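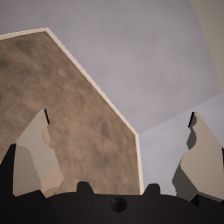 Figure 3. Simulated wrist view, fingers open, nothing between them. Brown panel at left.

3. Checking the wrist view before a transfer run

Sevetti tests whether a grasping policy trained in Flotow (our simulator) survives its first meeting with a real bench. The headline result in the Momeo report was a gap of 31 points between the two, and a fair share of it came from the wrist view. This section is duller than the report and will save you more time.

3.1 Load the Flotow scene and open the gripper fully. Both fingertips must be in view, with the black base along the bottom edge.

3.2 Confirm the gap between the fingers is clear. A grasped object at this stage will be learned as part of the hand, and the policy will grow fond of it.

3.3 Set the texture seed to 31. Surfaces should come up blotchy and a bit soft. Resist the urge to sharpen them – the colour randomizer expects mush.

3.4 Look for a pale border between the brown panel and the grey surface. If the two run together, reload the materials and go back to 3.1.

3.5 Render 197 views with the lighting varied and the wrist pose fixed. Save them before you touch anything else.

3.6 Repeat on the real arm with the same wrist pose, then run the Sengar comparison script on both folders.

NOTE: Sengar scores the fingers and the background separately. A poor finger score usually means the camera mount has been bumped. A poor background score usually means somebody has tidied the bench.

CAUTION: Do not run the real arm at simulated speed. Flotow has no knuckles to bark and no repair budget.

CAUTION: Changing the field of view midway voids the whole set, including the half you liked.

If both scores pass, go to section 4. If only one does, section 4 will still run, and it will be very confident about it.

Comments (3)

gripcheck_88
Step 3.4 got me. Reloading fixed the border but set my seed back to zero, so do 3.3 again as well.

mapleservo
Does 3.5 work with the fingers half closed? Our mount fouls the cable when they're fully open.

tolerances
@mapleservo It renders fine but the finger score is rubbish. Reroute the cable.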